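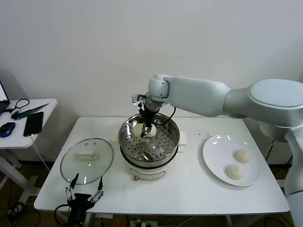

*Right arm in the steamer with a bun, two more on the plate.*

**gadisa_b**
Bun loader on the shared bench. Grip force is at 28 percent. Over 74 tries it dents the dough when the tray is off center. Code is the Araya branch, wrist cable still not clipped.

**gisela_k**
Clip the cable first. It hangs down toward the rim and it'll snag on a lift.

**natnaelg**
I'd change the fingers before anything else. Wide silicone pads, 3 mm thick. Force tuning on dough is a waste of time.

**gadisa_b**
Disagree. Pads stuck to the dough in July, worse than dents.

**natnaelg**
Did you flour them?

**gadisa_b**
No. Can try that.

**mesfin_f**
Also wipe the table between the plate and the pot, there are crumbs on it. My depth readings got noisy from less than that.

**gisela_k**
Crumbs won't matter at that height. Cable will.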